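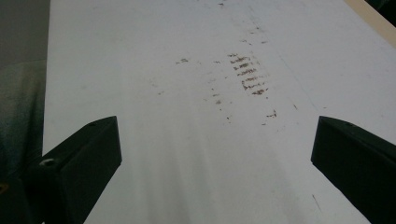
Progress report to the Jusside Fund
Project: Hand-shown tasks for small workshops (Hosby)
Prepared by Annag Pollock, 24 December 2022

Since the October report we've moved from "can we record this at all?" to "how good are the recordings?", and I'm very happy to be writing about the second question!

Where we stand

We now have 1371 recorded demonstrations that passed review. Another 287 were thrown out, mostly short ones where the person started closing the fingers before the recorder had caught up. Irkon fixed that delay on their side, and the reject pile has grown very slowly ever since.

All of these were made with the hand-held gripper. The person holds it, does the task at their own pace, and the camera on the tool sees the two fingers and whatever is between them, much as the arm's own wrist camera will later. We kept remote control for the jobs where the arm's reach matters (the deep bins, mainly), and it is still the slower way to work. A demonstrator who is comfortable with the hand tool gets through a table task in a fraction of the time it takes with the remote handles, and they enjoy it more too, which shows in how smooth the motions are.

Tasks covered

Picking up and placing small parts is done. Wiping and sorting are well along. Folding cloth has only just begun and I don't want to promise much there, except that the first tries were more fun to review than anything else this year.

We have also been recording on worn and marked surfaces as well as clean ones. Our early data was all on fresh white boards, and the model trained on it hesitated over every scratch and smudge it met. Duan's team retrained with the mixed set in the middle of the period, and the hesitation dropped so much that two of us asked to see the runs again. It still slows down over dark spots close to the fingertips, and we're working on that.

What went less well

Calibration took longer than planned. The finger width reading drifts over a long session, so we now stop and reset it every hour. It's dull but it works. We also lost most of a week to a faulty cable on the remote station, and the spare turned out to be the wrong length. Two good spares are now on the shelf.

Training new demonstrators went better than I'd hoped. We have three people who can work without help, and the one-page guide we wrote for them is in its fourth version. The biggest change was telling people to slow down in the last inch before a grasp.

Next period

We plan to add around 500 demonstrations, nearly all of them cloth folding and wiping, and to run the first side-by-side test of hand-tool data against remote-control data on the same task. Irkon has agreed to lend us the second arm for it. Spending is within the agreed budget and I'm not asking for any changes. The full table of hours and costs is in the attached sheet, with the cable repair listed under equipment.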